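Potted plant on the work table: leave it or move it?

Posted by Wagner Miranda, December, 4:12 pm

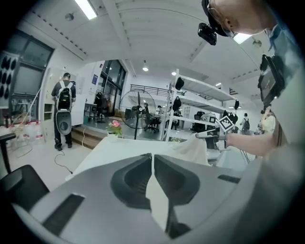

We fold cloths at the white table, and the plant with the pink flower stays near the edge. I want to put it on the raised platform, up the wooden steps. My colleague says it will be forgotten there. What do you think?

skurngate69
Move it. One pull on a cloth and you have soil everywhere. The fan is also a problem, moving air dries the leaves.

Holanda_b
I don't agree. A plant on the table gets water. On a platform it gets dust — I lost 4 that way.

skurngate69
Then put it under the window, by the water jugs. You can't forget it there.

Wagner Miranda
The window is good for light, but the office chair rolls there. I am afraid for the pot.

Holanda_b
So move the chair! It is easier than moving the plant every day.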